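How I Clean Up and Re-Tune a Thrift Store Autoharp (Without Losing My Mind)

Posted Friday, November 30, 2018

I bought my first autoharp at a church rummage sale in Grongate for less than the cost of a pizza, and it sounded like a drawer full of forks. I've done up a bunch more since then and I get asked how often enough that I figured I'd write the whole thing down in one place. If you've got one of these sitting in a closet with a torn case and a layer of gray fluff under the strings, this page is for you!

I'm going to assume you have a regular 36-string model with the chord bars across the middle. If yours is older or has fewer strings, most of this still works, but the string spacing and the felts may be different, so measure before you order anything.

What you'll need

A tuning wrench (the star-shaped or square kind, check your pins first)
A clip-on tuner
A soft paintbrush, about an inch wide
Microfiber cloths, more than you think
0000 steel wool
A small screwdriver
Felt for the chord bars, if yours is chewed up
White craft glue
Masking tape and a pencil

The tuner is the one thing I'd spend a little on. I used a free phone app for the first two harps and it kept jumping up an octave on me in the low strings. A clip-on reads the vibration through the wood, so you can have the dishwasher going and it doesn't care.

Look it over before you do anything

Take it to a window and look down the side of the body like you're checking a board at the lumber yard. A slight belly in the top is normal on an old one. What you don't want is a gap where the frame is pulling away from the back, usually at the end where the tuning pins are. There's a lot of tension on these things, and if a seam is open, tuning it up to pitch is going to open it more. That's a glue and clamp job and it's a whole other page (which I keep meaning to write).

Then wiggle the pins with your wrench. You're feeling for any that turn with no effort at all. One or two loose pins is no big deal. Twenty is a wall decoration.

Taking off the chord bars

Before you unscrew a single thing, put a strip of masking tape across the bars and number them. Please do this. I skipped it on my second harp because the buttons had the chord names on them, and it went great right up until the buttons popped off and rolled under the stove.

The covers on either end usually come off with two small screws. Go slow, there are little springs under the bars and they like to travel. I keep a muffin tin next to me and drop the screws in one cup, springs in another, and covers off to the side on a towel.

Once the bars are out, flip them over and look at the felts. They should have clean notches where the strings are supposed to ring and solid felt everywhere else. If the felt has deep grooves worn into it, you'll get a buzzy half-muted sound on your chords no matter how well you tune.

Getting the dust out

I use the paintbrush first, working it under the strings from the middle out toward the edges, with the harp tipped up so the fluff has somewhere to go. A vacuum hose held nearby (not touching!) catches most of it. Then I thread a thin strip of microfiber under the strings and pull it back and forth like I'm flossing. It takes forever. Put on a podcast.
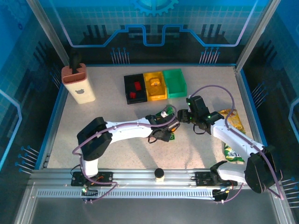
For the strings themselves, if they're just dull, a light rub with the steel wool will brighten them right up. Plain strings only, though. On the wound ones the wool sheds little bits into the windings and they go dead, so those just get a dry cloth. If there's orange rust you can feel with a fingernail, replace the string and move on with your life. I order mine from Corkia, who sell full sets and also singles, so you don't have to buy all 36 to fix one.

Wipe the body with a barely damp cloth and dry it right away. I don't use furniture polish on these anymore. It gets on the strings and it makes the felts gummy.

Replacing a felt

If your felts were okay, skip down to tuning.

Peel the old felt off with your fingers and scrape whatever's left with a plastic card. Cut your new strip to the length of the bar, run a thin line of white glue down the wood, and press the felt on. Set something flat on top and leave it overnight. I know, I know. Leave it overnight anyway.

To mark the notches, put the bar back in place and press it down gently so the strings leave a faint line on the felt. Pencil a dot on each string that belongs in that chord, take the bar back out, and cut away the felt at the dots with a sharp blade. Cut a little narrower than you think. You can always take more off.

The self-stick kind from Arkar is fine if you hate glue, and it's what I put on my travel harp. It does slide a bit in a hot car. I found that out in May on the way home from a jam, when my G7 turned into something I can't name.

Putting it back together and tuning

Springs, bars in order, covers, screws. Snug, don't crank them, the old wood strips easily.

Now the long part. Start in the middle and work outward, and bring each string up a little below pitch on the first pass. Don't try to nail it. As you add tension on one side the whole body shifts and everything you already tuned goes flat. Go around once to get close, then again to get closer, then let it sit until tomorrow.

Turn the wrench in tiny moves. I rest my elbow on the table so I'm only using my wrist. And pluck each string as you turn so you know you've got the wrench on the right pin! The classic way to break a string is to crank and crank on one pin while listening to its neighbor.

Expect to retune every day for the first week with new strings, then it settles down. Mine holds for two or three weeks now if I keep it away from the heater.

A few things people ask me

Can I use lemon oil on the wood? If the finish is intact it isn't doing much. I don't bother.

What if a tuning pin is loose? Try tapping it in a hair with the string slackened off. If it still slips, get an oversize pin.

Should I replace all the strings at once? Only if they're all bad. Do a few at a time so the body doesn't lose all its tension in one go.

Next up I've got a black one with three missing buttons and a case that smells like a basement. If you have spare button caps in the old style, leave me a comment, I'll trade you felt for them.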